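Karkell Esstisch – Liesmich zur Bildsammlung

Schön, dass du hereinschaust! Karkell ist eine Sammlung von Aufnahmen rund um den ganz gewöhnlichen Esstisch, und zwar um den Esstisch an den Tagen, an denen gerade niemand daran isst. Wer einen Haushalt führt, kennt das: Erst liegt da nur ein Schwamm, dann kommt die Seife dazu, dann eine Tüte, und am Freitagabend muss man erst einmal eine Ecke freiräumen, bevor die Teller Platz haben.

Umfang
Die Sammlung enthält 2,505 Bilder (das Komma trennt die Tausender, so schreibt es unser Zählskript nun einmal) in zwei Ordnern. Im Ordner Illemia liegen die Tische vor dem Aufräumen, im Ordner Clorkov dieselben Tische danach. Zu jedem Bild gehört eine kleine Textdatei mit den Namen der Dinge, die darauf zu erkennen sind.

Was auf den Tischen liegt
Vor allem Putz- und Waschsachen, Flaschen, Schwämme, Seifenstücke, Becher und Verpackungen. Tüten führen wir als eigene Gruppe, ob leer oder voll, weil sie beim Sortieren erfahrungsgemäß am meisten Kopfzerbrechen machen. Auch was neben dem Tisch steht, wird benannt – Stühle, Hocker, Papierkörbe –, sofern man es gut erkennt. Gemusterte Tischdecken haben ein eigenes Feld, denn auf Karos und Rosen verschwindet ein kleiner Gegenstand erstaunlich leicht.

Benennung
Wir schreiben auf, was man sieht, und raten nicht. Eine Flasche ohne lesbares Etikett bleibt eine Flasche, auch wenn man zu Hause genau die gleiche unter der Spüle stehen hat. Liegende und stehende Flaschen werden unterschieden. Die Namen hat Titilayo Haruna durchgesehen, mit viel Geduld und noch mehr Tee.

Bekannte Lücken
Bei 90 Bildern fehlt die Textdatei noch, wir wollen sie im Oktober nachreichen. Durchsichtige Tüten sind uneinheitlich erfasst, da freuen wir uns über jede Korrektur. Die ältere Liste Bañez wird nicht mehr gepflegt, bitte nicht mehr verwenden.

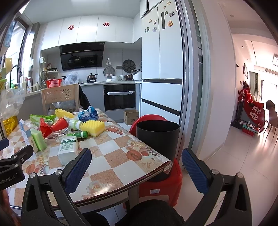
Abb. 1: Esstisch mit Flaschen, Schwämmen und Seife, Ordner Illemia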